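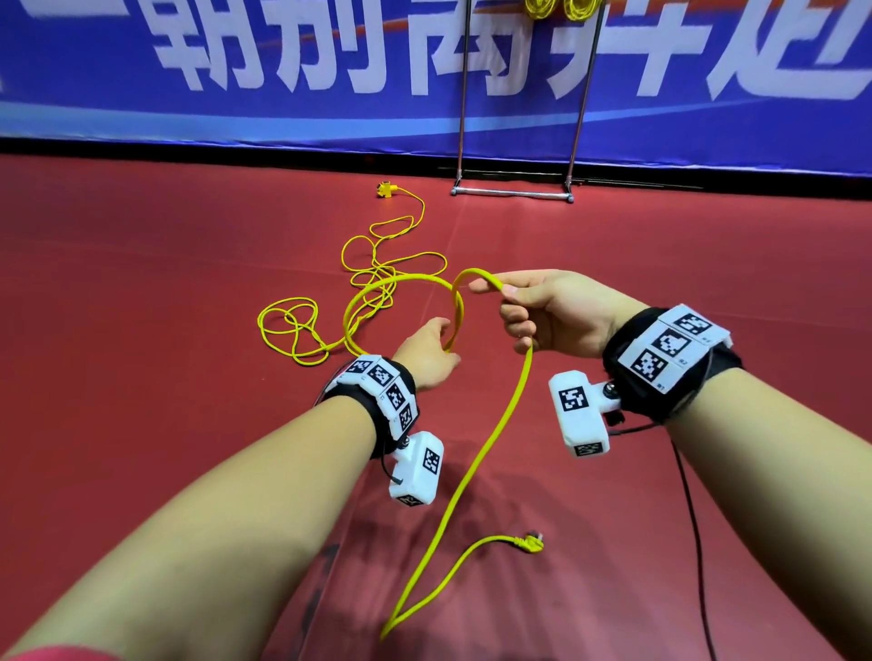
Cable Night is back, and this time we've got the sports hall!

Anyone who was at the Kircombe summer fair in August will remember the state of our extension leads by the Sunday afternoon. We had power to the tea tent, power to the stage, power to the raffle (why does a raffle need power? The tombola drum has a light in it, that's why) and then at packing-up time every last metre of it went into the back of the van in one enormous knot. It stayed that way all winter. So on Monday evening we are finally going to sort it out, and we'd love as many of you as possible to come and learn how to coil a cable properly.

I know how that sounds. An evening of winding up leads! But the last time we did this, in the small meeting room, people stayed on until the lights were being switched off, and I've had more messages about it than about the quiz. There is something lovely about turning a heap of spaghetti into a neat ring you can hang on a hook. And once your hands have got the trick of it you will want to do every lead in your house, your shed and your mother's shed.

The trick, for those who missed it, is called over-under. Most of us wrap a lead round our elbow and thumb, which feels quick and tidy, and it puts a little twist into the cable on every single turn. Do that for a few years and the cable starts to fight back. It springs into curls on the floor, it won't lie flat, and in the end the cores inside can suffer too. Over-under cancels the twist out as you go.

You start with the plug end in one hand, and that hand is just a hook from now on. The other hand does the work. Reach along the cable, bring it in and lay an ordinary loop into your hook hand. That's your over. For the next one, turn your working hand so the thumb points back towards you before you take hold, then roll it as you bring the loop in, so the cable goes in the opposite way round. That's your under. Then an over again, then an under, and on you go to the end. It feels completely daft the first dozen times and then it suddenly doesn't. Left-handers, swap everything round, it works just as well.

A few things we learned last time:

Find an end first. It's very tempting to pick up the middle of a tangle and start pulling, and all you do is make the knots smaller and harder. Put the heap on the floor, find a plug, and work from there with the loops kept as loose and open as you can get them.

Give yourself floor. This is why I'm so pleased about the sports hall. In the meeting room we were treading on each other's cables and there was a chair leg through everything. A big smooth floor lets the cable slide freely towards you and the twists run out along its length while you work.

Don't squeeze. Let the cable tell you how big it wants the loop to be. A thick lead likes a big generous ring, and if you force it into a small one it will jump out of your hand the moment you relax. Thin cord will go smaller, but match your loops to each other or they'll hang in a mess.

Don't tuck the end through the middle to finish. I did this for years! It can drop a knot into every loop when you next throw the cable out. Use a tie round one side of the coil. We've bought a bag of 45 hook-and-loop ties from Grodport, in the short size, and they are very good, much grippier than the ones we had before.

And look at it as you go. You've got the whole cable passing through your fingers, so it's the ideal moment to feel for nicks, flat spots and bits of old tape. Anything doubtful gets a red label and goes in the crate by the door, and it doesn't go back on the shelf until it's been checked by someone qualified. Please don't patch anything yourself, however small the nick. Plugs should all be out of the wall before anyone starts, obviously.

Once the leads are coiled they're going up on the new rail in the Barasa Road store. It has 6 big pegs, and the plan is one peg for each length, longest nearest the door. The 25-metre leads are the ones everybody borrows, so those go at shoulder height where you can grab them. If you've got one of ours at home (no questions asked, I found one behind my own freezer) do bring it along and we'll get it back on its peg.

You're also very welcome to bring leads of your own. Garden hoses too, if they're drained. Hoses coil over-under just as happily, and I'd say they are even more satisfying. Christmas lights we would ask you to save for another time, as they really need an evening to themselves and possibly a stiff drink.

The details: Monday 19 Feb 2018, Kircombe sports hall, doors at half past six, finishing by nine. Free to all. Soft shoes only on the hall floor, please, and no dragging crates across it, lift them between two. Tea and squash will be in the corridor, along with flapjack from the Kosby bakery, who have let us have 3 trays of it. Food and drink stay out of the hall itself.

Children are welcome with a grown-up, and from what I've seen they pick up the under loop faster than the rest of us. If you find standing for long uncomfortable there'll be chairs along the side, and coiling works perfectly well sitting down as long as the cable can run out in front of you.

No need to book. If you can give us a hand carrying the crates over from the store, meet at the Barasa Road gate at six, and bring gloves if it's frosty.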